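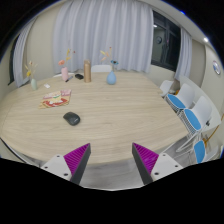 Omdale, May

Hi all,

Replying to Ingvild's message from this morning, because I've been living inside exactly this code for a while and I'm so pleased somebody else is poking at it!

Ingvild Westerberg wrote:
> I'm running Stallatach on our hand-held gripper recordings and the
> pose tracking is great as long as I stay back from the table. Once
> the fingers get near the object, the trajectory starts to swim. On
> one clip it drifted 27 mm in the last second before the grasp. Is
> the tracker picking up features on the fingers? And can I get finger
> opening out of the same pass, or do I still need to run Penrose
> afterward?

Yes to the first question, almost certainly. The finger pads on ours are bright magenta with ridges, and a corner detector adores ridges. From far away that doesn't hurt much, as there are window frames and chairs and a clock on the wall to outvote them. Lean in over a pale wood table and a lot of that support goes away. The grain is low contrast and mostly runs in one direction, so it holds you nicely across the grain and lets you slide along it. Meanwhile the pads sit perfectly still relative to the camera and keep telling the solver that you've stopped moving.

The default mask only removes the black rim of the fisheye view. You want the finger mask too:

mask.rim = on
mask.fingers = dynamic
mask.grow_px = 43

"dynamic" is the new part. The old static mask was one big polygon covering everywhere the fingers could ever go, which threw out the strip of table between them, right where you want good tracking during the approach. Now it finds the pads by color on every frame and masks only those, plus the white mounts behind them. 43 looks like an odd number and it is, I swept it on our Wolmont clips and that's where the error flattened out. Smaller lenses will probably want less.

The other thing that helped was letting the tracker weight by distance. Curtains were giving us trouble (lots of vertical folds that all look alike, so matches hop one fold over), and the small stuff on the table was being underused. With weighting on, vases and pens and whatever else is lying around count for more. I'd leave your tables a bit cluttered!

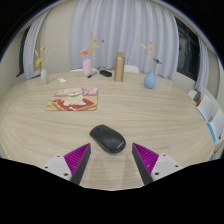
Mouse in the gap, fingers apart. The strip of tabletop between the pads stays in with the dynamic mask.

Second question: you can skip Penrose now if all you need is opening width. Since the color pass already has both pads, it fits a line to the dark inner edge of each one and reads the gap from a calibration table. You make the table once by opening and closing the fingers slowly in front of something plain. Set width.source = pads and it gets written next to the pose with the same timestamps, no resampling. I love this, it removed a whole script from my life. You still need Penrose for contact labels.

Numbers, for those who like them: I reran more than 800 clips from our table-top set. With the old mask 657 of them passed the loop check. I'm still going through the new results by hand, so I'll post that count when I trust it, but the close-range segments look much calmer in the viewer.

Known problems:

- Pink or purple objects near the pads get swallowed by the mask. Narrow the hue range, or set mask.max_area so it can't wander off.
- Dark objects against the inner edge confuse the width fit. A black mouse is a good nasty test. Check the residual column before you believe the last few frames of a close.
- Reflections in dark windows still get tracked. They move wrong and the outlier test catches most, not all. Draw the curtains if you have them.

Ingvild, could you send me the drifting clip, with the calibration file? I'd like to see whether it slides along the grain, that would settle it.

The branch is called close-range and it builds the same way as main. Please break it and tell me how.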